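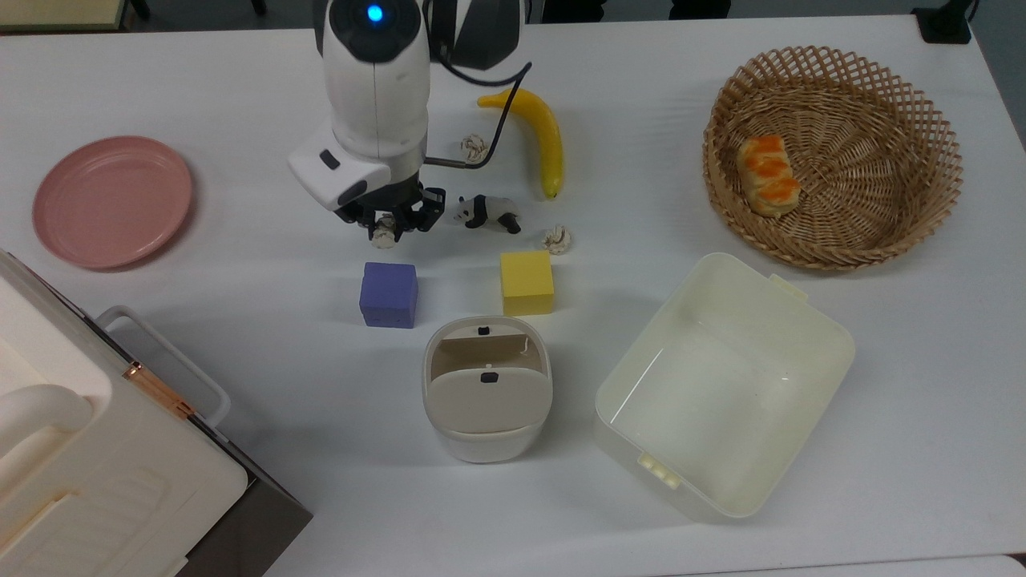
The arm holds one of the crumpled pieces above the table during a club session at Rankin Technical High School.

Students sort a tabletop with a robot arm, and write down every miss

WIVLEY, 19 March 2019 – The robotics club at Rankin Technical High School has spent this term on a job most people do without thinking, which is putting small things away. Club members are teaching a robot arm to pick toys and scraps off a white table and drop them into containers, and they will show the results at the Sivport Student Automation Day in June.

The club has 19 members from all four grades. They meet after school twice a week in the old drafting room, where the arm is bolted down at one side of a table. The objects are ordinary: a yellow cube and a purple one, a toy banana, a panda figurine, crumpled beige pieces that are meant to be awkward to grip. Trays and tubs of different depths stand in for shelves and drawers.

"We wanted things with different shapes," said Tegan Kingi, a junior who leads the programming group. "A cube is easy. You come down square to it and close. The panda has legs, so if you grab it wrong it turns in the fingers."

The arm was bought used two years ago with a $900 grant from Rulach, a packaging equipment company with a plant outside town. It came without software the club could use, and last year's members spent most of their time getting it to move where it was told. This year's group was the first to start the fall with a working machine.

Members keep a paper log for each object. Every attempt gets a line, with the object, the container, whether it was a pick or a miss, and the initials of whoever was at the laptop. Peter Kopecký, who teaches physics and advises the club, said the log was the one rule he set.

"They can change the code as often as they want, but they have to write down what happened," Kopecký said. "In October they were sure the gripper was closing too slowly. They went back through 27 misses and most of them were height errors. The gripper was fine."
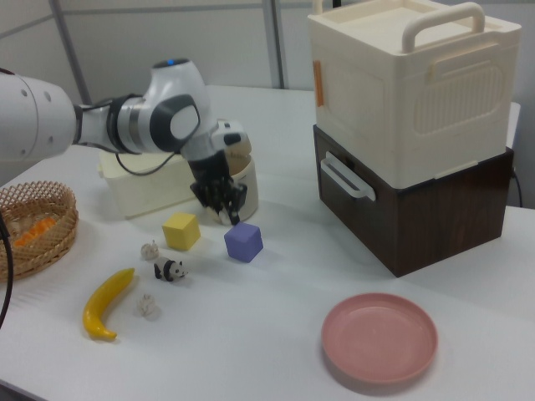
Putting an object into a deep container has turned out to be harder than picking it up. The arm has to come in from straight above, go down far enough that the object does not bounce, and come back out without catching the rim. Tùng Võ, a sophomore, wrote the part of the program that handles the approach. His first version stopped at the same height for every container, and it worked for the trays and for little else.

Võ's current version keeps a short table of container heights that members measure with a ruler and type in by hand. He would like the program to work out the heights itself, but said that will have to wait until after June.

The event in Sivport gives each school team a fixed time to clear a table. Points are taken off for dropped objects and for any time a student touches the arm. Teams do not see the exact layout until they arrive, although the organizers have sent out a list of allowed object types. Rankin entered last year and placed near the bottom after a loose connector stopped the arm partway through its run.

Euan Purves, a senior who was on that team, now checks the cables before each session. He has also drawn up a packing list for the trip, with spare connectors on the first line. Purves plans to study mechanical engineering and said he has learned more from repairs than from the runs that went well.

Newer members start on layout. They set the objects out, move them between runs and try positions the programming group has not planned for, such as a cube close against another cube or a figurine on its side. After a few weeks they move on to the log and then to the laptop.

Before the trip, the club wants to finish 200 logged runs with the version of the program it will take to Sivport. Kingi said the team will stop making changes to the code once that count begins, with one exception – anything that makes the arm unsafe gets fixed right away, and the count starts over.

Sandrine Lefèvre, the school's assistant principal, said the district has agreed to cover the bus and entry fee. The school is also looking at offering an automation elective next year, using the same room and the same arm. It would be open to students who cannot stay after school for the club. A decision is expected when course lists are set later this spring.

The club will hold an open session for families in the drafting room before the June event. Visitors will be able to place objects on the table for the arm to pick up. Students who want to join can speak to Kopecký in the physics lab at lunch.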